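Planning the equipment budget for handheld gripper work
Speaker notes, December 2025 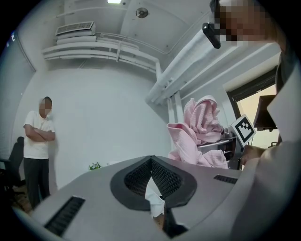
Slide 1. Opening

Thank people for coming. Say up front that this talk covers money and lead times. Questions about training methods can go to the afternoon session.

We started planning in June with one page and a single number on it. The number was wrong. Most of what follows is how we got to a better one.

Slide 2. What the first request left out

The first request listed handheld grippers and nothing else. Read the missing items slowly, people like to write these down:
Printed marker cards and something to hold them up
Small carts or tables at a height people can work at
Monitors and stands
Storage drives
Household stock — towels, tissues and so on

The household stock was the line finance asked about most. Towels and tissues get used up or wear out, so they go under consumables. Do not put them under equipment. We did that and had to redo the form.

Slide 3. Buy or lease

Two quotes. Korent sells outright, Landido leases by the year with repairs included. Over one year the lease was cheaper for us. Over 2 years it was not. Show the chart, give people a moment with it.

Our decision was to buy the grippers and lease the monitors. If somebody asks why we split it, the short answer is that we could fix a gripper ourselves and had no interest in fixing monitors.

Slide 4. Spares

Plan for spares at 25 percent of the gripper line. We had 10 the first time and ran short. Finger parts go first, then cables. Order them with the main order, because the Viltero shop charges freight separately on anything sent later.

Ask for a show of hands here: who has a spares line now?

Slide 5. The room

Check these before you sign anything: outlets, cooling, floor space for carts, and blinds if the room has windows. Glare on the marker cards cost us time in the afternoons. Blinds were cheap and took three weeks to get approved.

The Najafi building charges for rooms by the hour after 6. We missed that in the first budget as well.

Slide 6. People's time

This is the biggest line, bigger than hardware. Count two people per session, one on the gripper and one setting up. Add time for resetting the table between runs. We tracked it for a while and 27 minutes of each hour went to setup and reset. Go over this twice if the room looks tired.

Slide 7. Schedule

Quote to delivery was 50 days for the grippers. Carts came sooner and sat in the hall. Work back from the date you want to start, then book the room last.

Leave the spreadsheet link up on the screen during questions. The blank copy is on the second tab.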